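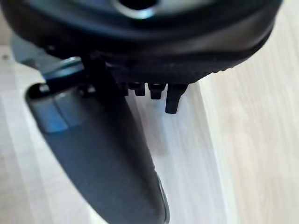
Quatro peças pretas pendentes, em fila, sob uma superfície escura e curva.

Três da tarde, junho, e a sala do Fandano ainda a cheirar a tinta. Siiri Adomaitis chega com uma mala de rodinhas cheia de livros. Pousa tudo, pede água, lê sem microfone. Um poema só. Depois pergunta se há mais cadeiras.

Havia. Poucas.

O encontro de poesia traduzida do Fandano vai na segunda edição e já não cabe onde nasceu. A primeira foi quase doméstica: dois tradutores, uma mesa, vinho mau. Desta vez 191 inscritos para as oficinas, fila na escada, gente sentada no chão a tomar notas no telemóvel. Adomaitis abriu com «Alilis», o poema longo que lhe ocupou nove anos e que a Jaunzems publica agora em edição bilingue. São 1.958 versos. Leu quarenta, talvez menos. O silêncio no fim durou bastante, e depois palmas, mas tímidas, como quem não sabe se já acabou.

«Não traduzo o som, persigo-o», disse-me no intervalo, a comer uma tangerina. Frase de entrevista, pensei. Depois mostrou-me os cadernos. Um verso com onze versões, riscadas umas por cima das outras, a última igual à segunda.

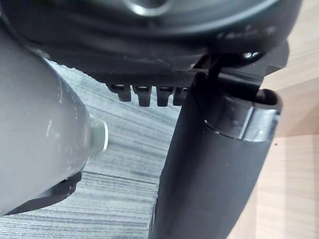 A tarde foi dela, mas a noite foi da Grallulach, revista pequenina, agrafada, que tira 3.000 exemplares por número e os vende quase todos pelo correio. Trouxeram cinco poetas estreantes. Desigual, claro. Um leu depressa demais, outro pediu desculpa antes de cada poema (alguém lhe diga para parar). Mas houve uma sequência sobre a travessia de um rio gelado, em prosa quase, que calou até o bar.

Contas, que também interessam: mais de 3.325 euros em livros vendidos na banca, o que para poesia é uma festa. A Jaunzems esgotou «Alilis» antes do jantar e ficou a aceitar encomendas num guardanapo.

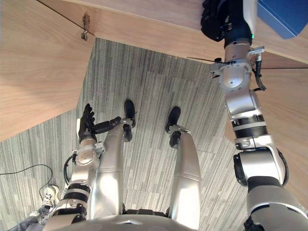
Robô humanoide sobre alcatifa cinzenta às riscas, junto a uma secretária de madeira clara em L.

Falhas? Várias. O programa impresso trocava dois nomes, a mesa sobre rima começou tardissimo e acabou a meio de uma discussão boa sobre Camões. E a oficina de tradução a quatro mãos precisava do dobro do tempo, todos o disserem à saida.

Adomaitis volta no outono, com poemas novos e sem tradutor. Quer ler em português, diz que já treina as vogais em casa. As nasais é que estão difíceis.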